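Holding Temperature: Clutch Management on the Skostumeck Enduro

At 4:40 a.m. in February the parking lot at Inskip is already full of idling two-strokes. Crews have until five to finish warm-up, after which the sleds go into impound and the covers stay shut until the start. Whatever a team has decided about gearing, clutch weights and track studs has by then been decided for good, or at least until the first fuel stop.

The Skostumeck Enduro covers 456 kilometres of lake ice, cutline and unploughed forestry road, run as 6 stages. It isn't the longest cross-country snowmobile race in western Canada, but it has an awkward mix of surfaces. The opening lake crossing rewards a tall gear ratio and sustained engine speed. The second stage climbs through deep, sugary snow at low ground speed, with the drive belt under near-constant load. A setup that suits one of these will usually punish the belt on the other.

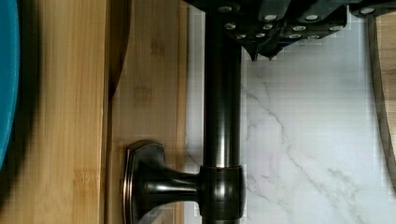
The belt is the fuse in the system. A continuously variable transmission transmits torque by squeezing a rubber belt between two pairs of conical sheaves, and any slip is converted to heat. Above a certain sheave temperature the compound glazes, grip falls, slip increases and the process accelerates. Riders feel it as engine speed rising without a matching gain in ground speed. By the time they smell it, the belt is generally finished.

Darren Entwistle has built clutches for the Zendex team for 7 seasons and starts with the secondary. His view is that most privateers spend too much effort on primary weights and too little on helix angle and spring rate. A shallower finish angle holds side pressure on the belt as the load comes up in deep snow. The cost is a slower upshift on the lake, where Zendex gives away a little time in the first ten kilometres and expects to recover it on the climb.

The team's baseline for this year's race used a straight helix, a secondary spring one step stiffer than stock, and primary weights trimmed by two grams per arm. Alignment was checked with the belt off and again with the engine torqued against its mounts, using a bar and feeler gauges. Entwistle replaces the torque stop if it shows any polish on the contact face. Offset is set to the middle of the tolerance and then left alone.

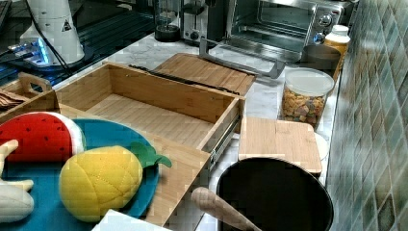 Airflow is the other half of the problem. Stock side panels are designed to keep snow out, and they do so at the expense of clutch cooling. Grekeno, which supplies vents to several of the entries, moved its intake rearward this winter after testing showed the older position packing with powder behind another sled. The newer part draws from a low-pressure area near the console and exhausts through a screened opening below the footwell. Kazuhiro Honda, riding for Zendex, reported lower sheave temperatures on every stage but the fourth, where a crosswind on open ice appeared to stall the exhaust side. The team taped over part of the lower screen at the next stop and saw the readings settle.

Honda also rides to the gauge. On the climb he holds a minimum track speed and takes a longer line sooner than let the sled labour up a short one. Belts are broken in over 50 kilometres of varied throttle before they are considered for a race start, washed with warm soapy water and marked for direction of rotation. Spares are carried already run in. A new belt fitted cold on the trail has a poor record of surviving the stage. 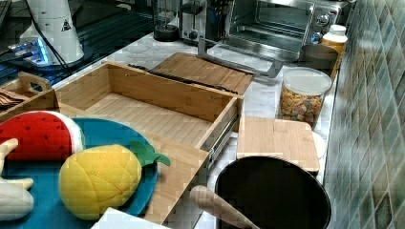 Entwistle does not accept that vents deserve the credit. Give him a misaligned clutch and all the airflow in the province, he said, and he'll still be changing belts at the side of a cutline by noon.

The data supports him in part. Of the belts pulled from retired sleds, the majority had uneven wear across the width, a pattern associated with offset error more than with heat alone. Several sleds had also been fitted with aftermarket engine mounts of a softer durometer, which allow the primary to walk toward the secondary under load and shorten the centre distance.

Honda's sled, race number 3036, finished on the belt it started with. Measured at Inskip that evening, it had lost slightly less than a millimetre of width and remained within service limits. It has gone into the spares bag for the March round.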